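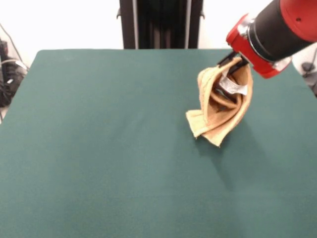
A tan towel and the green felt.

Towels gone stiff and a bit sour, even straight off the line

Posted by Areti Kontogiannis, Friday, October 18, 2019

Hello everyone, I've been reading this board for ages and have finally worked up the courage to post, so please be kind! We moved to Pillthorpe in autumn, into a house with a lovely big laundry (I had a laundry cupboard before, so I feel like royalty), and ever since then my bath towels have been going downhill. They come off the line feeling like cardboard, and within a day of being used they have that sour, wet-dog sort of smell. They look perfectly clean. My mother-in-law picked one up to dry her hands last Sunday and put it down again without a word, and I haven't stopped thinking about it.

Here's what I do at the moment. The machine is a front loader, a Derkon 818, which came with the house and takes 7 kilos. I fill it pretty well to the top, I use the Tello liquid, a full cap and a splash extra for luck, and then fabric softener in the little drawer. Everything goes through on the quick cool wash. I hang the towels out if it's fine and over the bedroom doors if it isn't, and it has been raining an awful lot.

The towels aren't old, either. Most were a wedding present, good thick ones, and I'd be heartbroken to cut them up for the dog. I've tried more softener and it made them worse, or at least they stopped soaking anything up and just pushed the water around my back. Is it the water here? Is it the machine? Would I be better off starting again with cheap thin ones? Any ideas very gratefully received, and sorry for going on.

Rhydian Wogan

Hi Areti, and welcome! No need to be shy, we've all had a towel rejected at some stage. I ran the linen side of a guesthouse for a good few years and this came up every winter without fail, so I feel fairly sure I can get you most of the way there.

First thing, and I know you won't want to hear it, put the softener away. It leaves a coating on the loops, and that coating is why the water slides around your back. It also holds on to body oils and whatever detergent didn't rinse out, and you've got plenty of that with a full cap plus a splash in a machine that's stuffed to the door. Half a cap is heaps for towels.

To get the old build-up out, do them in small lots. Four bath towels at the most, hottest wash the care label will let you use (60 degrees is fine for plain white cotton, but do check anything coloured), no detergent whatsoever, and a cup of washing soda in the drum. Have a look through the door about halfway. If you see suds, well, there's your old detergent coming out. Run the same towels again with nothing added at all. I used to go round a third time with the really bad ones, and it's boring, but you only have to do it the once.

Now the drying, which I'm fussier about than the washing. Give every towel a good hard shake before you peg it, holding it by the short end, and I do mean a proper crack like a sail. It stands the loops back up. Peg by the short end too, with only a little folded over the line, so the wind gets at the whole length. If they still come in crisp, ten minutes in a dryer softens them up nicely, and if you don't have a dryer just shake them again and scrunch them about a bit in your hands before folding. Please don't iron them! My aunt did and hers were like playing cards. 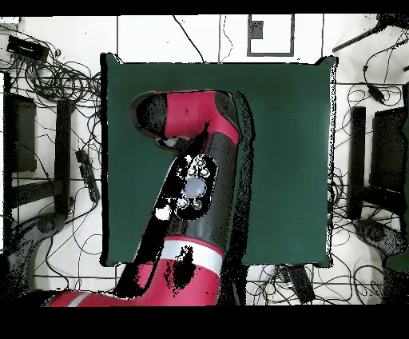 Red and black arm above the green mat.

The rainy days are harder. Over a bedroom door is about the worst spot, I'm afraid, as the two halves hang close together and the damp stays in the fold. A rack with a gap between each towel is far better, with a window open a crack or a fan pointed at it. The sour smell comes back when they take too long to dry, so if one is still damp the next morning, don't fold it and hope. I've hoped many times and it has never once paid off.

And lastly the machine itself. Pull the rubber seal back and wipe in the fold with a cloth, take the drawer right out and scrub it, and run an empty hot cycle. Leave the door ajar in between washes. I don't know your model in particular, but there's usually a filter behind a flap at the bottom front. Put a tray and an old towel down before you open it, or you'll be mopping (ask me how I know).

Keep your wedding towels, they sound lovely. Let us know how you get on!

Dafis

vinegar. half a cup in the softener drawer. did mine for over a year, no smell. dont mix it with bleach ever

also could be hard water, ring the council they'll tell you

Areti Kontogiannis

Oh, thank you both so much! Rhydian, I did the first four last night with the washing soda and the suds were right up the glass, I called my husband in to look. They've been round again with nothing added and they're on the line now, shaken until my arms ached. The filter had a hair clip, 50 cents and something I decided not to look at too closely. Dafis, I'll ring the council on Monday about the water, and the vinegar is on my shopping list. Can I use the ordinary brown sort or does it need to be white?

Dafis

white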